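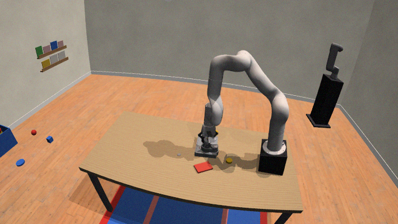 Stefaniia Demchenko asked under the last instalment why her planner reports success and the gripper still ends up a finger's width above the part. In most cases the planner is right and the goal is wrong: the grasp pose was written for the flange and executed for the tool tip, or the table surface in the planning world is not where the simulator puts it. This part deals with both faults, then with the approach move over thin parts.

You need the Ruteo workspace from part two, with the simulator running and the arm in its home pose.

Step 1. Check the tool frame

Open the tool file and find the entry tcp_offset. It must give the distance from the flange to the point midway between the closed fingertips. Command a pure rotation about the tool's vertical axis and log the tip position. If the tip traces a circle, the offset is wrong in x or y. An error in z does not show in this test, so tilt the tool by 10 degrees about x as well and look for drift.

Step 2. Set the table height

Read the height of the tabletop from the simulator and copy it into the planning world. Do not type it in by hand. The two files use different origins: the simulator measures from the floor, the planner from the robot base. Ivan Bilyk's script in the tools folder does the conversion and prints both values - compare them before you go on.

Step 3. Add the parts as collision objects

A flat red block or a small disc is only a little higher than the table, and the default padding swallows it whole. Set the padding for parts to zero and leave it unchanged for the table, the base and the arm links. If the planner then refuses every grasp, allow contact between the fingers and the target part only.

Step 4. Split the approach

Plan to a pre-grasp pose 30 mm above the part with the normal planner. From there, use a straight-line move down at reduced speed. A single plan to the grasp pose will often come in from the side and push a light part along the table.

Check the fraction returned by the straight-line call. Anything below 1.0 means the path was cut short, and the older Vanine wrapper still reports this as success. Treat it as a failure and replan from the pre-grasp pose with a different wrist angle.

Step 5. Run the batch test

Start the batch with a fixed seed and 37 part positions. Log the final tip height for each. A constant error points back to steps 1 and 2. An error that grows with distance from the base is usually a tilted table frame. Scattered errors tend to come from the controller stopping early; tighten the goal tolerance and allow a longer settling time before the fingers close.

Keep the log. Part four reads it when setting the grip force.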